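From: Catarina Garcia
To: gripper-users list
Date: 12 July 2023
Subject: Re: Fingers closing late on thin film

Olga, we get the same fault on the Drirum hand unit, and it is worst on carrier bags. Both of these are with the jaws open over the bag, basket at the upper left.

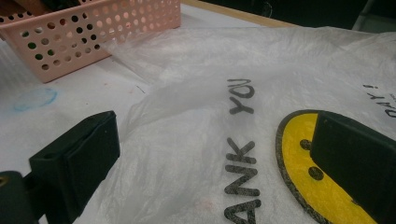
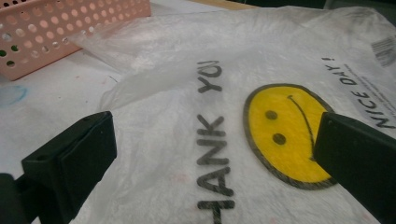 What goes wrong

The close command goes out, the fingers start to move and then the controller reports a grasp at once. The log shows the width reading frozen for 200 ms. On a box or a tin you would never notice. With film this thin there is nothing to push back, so the false grasp gets written to the log as a good one.

The safety side bothers me more. While the reading is frozen the force limit does nothing – Florante had a fingertip pinched in March when he reached in to straighten a fold. No injury, but we now keep hands out until the trigger is fully released.

What we have tried

Swapping the encoder cable: no change.
Going back to firmware 2: fault is rarer, still there.
Fresh finger pads: no change.

I have not tried the Zorka driver. Has Jurgita?

Catarina

On an earlier date Olga Carrilho wrote:
> Is anyone else seeing late closing on plastic bags? Ours misses
> maybe one go in 5, and the log says every one was fine. Nuno
> thinks it is the cable. Hollenstein support asked us to send the
> unit back, and I would like to rule out the simple things first.
> Olga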